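Bench notes, November – surface prep and primer adhesion

Carrying on from Malsha's page.
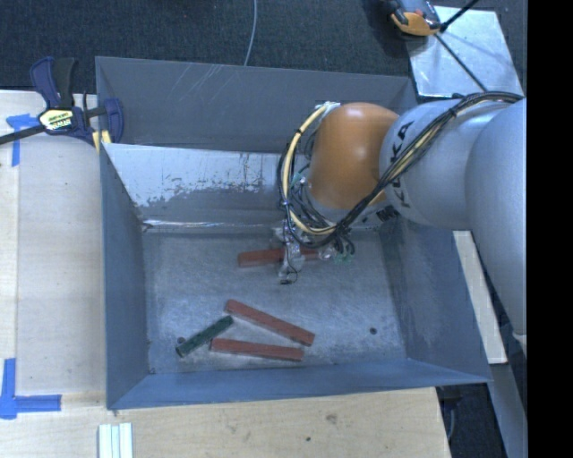

Primer batch 2 still lifting at the corners on the steel coupons. Pulled the tape on the morning set, came away with paint on it, same as before. Pui-shan thinks it's the degreaser, I think it's the scuffing. Bare metal needs an even tooth and we're not getting one by hand. The wear you get from ordinary use is no substitute either – look at the bin, floor rubbed to a brushed finish, and then the sloped panel at the back all patches, shiny whitish next to dark gray with a ragged line between. Paint over something like that and I'd bet it fails right along the line. So: coupons get scuffed both directions, full width, no skipping the edges.

Degreaser: switched to the Ikix. Smells worse, flashes off faster. Wipe with one rag, dry with another, do NOT reuse the drying rag (Kam-wah, this is you).

Film build on the gauge, batch 2, in microns:
first coat 130
after second coat 279
Corner buildup on the worst coupon 451. Way too heavy. Gun too close on the turn, I'm fairly sure. Means the corners may be lifting from thickness and not prep at all, which would be annoying becuase then Pui-shan and I are both wrong.

Oven was slow getting up to temperature again. Door seal. Taped it for now – King-fai has the new one on order from Grundex, no date.

Split for the next run:
half the coupons old degreaser, half Ikix
all scuffed crosswise
corners first, light, then the faces
label on the BACK in pencil, marker bleeds thru

Pao-chu wants the cross-hatch cutter back by 4 pm. Blade is dull, told her. Spare blades are not in the drawer marked blades, try the one under it.

Still to do – tape test after overnight cure, photograph the lifted corners before anyone sands them, ask Malsha what she thinned batch 1 with. Her page just says "usual".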